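Koron Planner: Frequently Asked Questions

Maintained by the tooling group at Rallbridge. Last revised July 24, 2026. If your question isn't listed, ask in the support channel, and we'll either answer it or add it to this page and pretend it was always there.

What is Koron?

Koron is the planning layer that sits between a learned policy and the arm controller. The policy says where it would like the fingers to be. Koron works out whether that's a reasonable thing to want, and sends the controller a trajectory it can follow without shaking itself to bits.

Is Koron the same thing as Herrero?

No. Herrero is the perception service. It takes camera frames and returns object masks and grasp candidates. Koron consumes those. They used to live in one repository, and anyone who remembers that period is welcome to a quiet sit-down.

And Evau?

Evau is the log viewer. It opens session files, lines up the streams on one clock and draws the gripper path. It doesn't edit anything. People keep asking for it to edit things.

Which version should I run?

The one pinned in your workspace file. If you have no pin, take the current release branch. The January release still works, but it handles gripper width as a percentage, and everything since uses millimeters. Mixing the two gives you a gripper that is very sure of itself and closes on air.

Why does my plan fail with "no feasible start"?

Koron thinks the arm is already in collision. Nine times in ten the table height in the scene file is wrong. Open the scene in Evau, turn on the collision shapes and look at where the table plane cuts the fingers. Fix the height, reload, plan again. If the table is fine, check whether Herrero has decided that part of your own gripper is an object. The self-mask option takes care of that and is off by default, for reasons lost to history.

How fast does the planner run?

On the lab workstations a typical tabletop plan comes back in 23 milliseconds. Your laptop will have its own opinion. If you see long pauses on the first call, that's the kinematics cache being built, and it only happens once per robot model.

Can I turn off the collision checker?

You can. The flag exists. It prints a warning every time, and Nobuhle Msimang, who wrote the warning, has declined all requests to make it shorter.

What is the retry limit, and can I raise it?

Koron tries 12 seeds before it gives up. You can raise that in the config, but a problem that fails on all of them usually has something wrong with it that more tries won't cure. Look at the goal pose first. Goals below the table surface are popular.

Does it handle soft packaging?

After a fashion. Koron treats every object as rigid, so a crinkly wrapper gets a box drawn around it and is planned for as if it were a brick. For picking this is mostly fine, provided you leave the approach margin alone. For placing, expect the thing to land a little off from where the plan says it did. Charmaine Mathebula is working on a compliance term for the cost function – there's a branch, and she'd like people to stop shipping it.

Shiny film is a separate headache, and it belongs to Herrero. Highlights break up the mask, and a broken mask produces grasp candidates on both halves. Set the merge distance a bit higher for wrapped goods and look at the masks before you blame the planner.

Do I need to recalibrate after swapping fingers?

Yes, every time. The finger offset lives in the tool file, and Koron has no way of knowing that you changed the hardware while it wasn't looking. Run the calibration script and commit the new tool file along with your session.

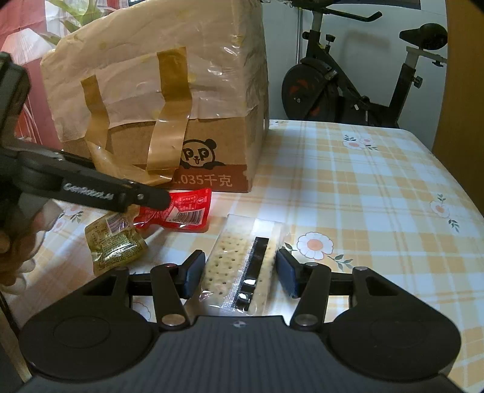 How do I keep the left and right streams from being swapped in a two-gripper session?

Set the side in each device's config file before you start recording. Koron reads the side from there and ignores the order in which the devices connected. If a session has already been saved the wrong way around, the swap command in the tools folder rewrites the header and leaves the data alone.

Why are there gaps in my gripper path?

Tracking dropped out. Evau draws a dotted line across anything longer than 2 frames, and Koron won't use those stretches as a reference unless you allow it. Fast turns and bare walls are the usual causes. Slow down, and give the tracker something to look at.

Where do I report a bug?

In the issue tracker, with the session file attached and the output of the version command. There are 352 open issues. Please search before you add to them. "It moved weird" has been filed already, several times, and each was a different bug.

Can I contribute?

Please do. Small patches get read first. Large ones get read when there's coffee – open an issue beforehand so we can talk you out of it.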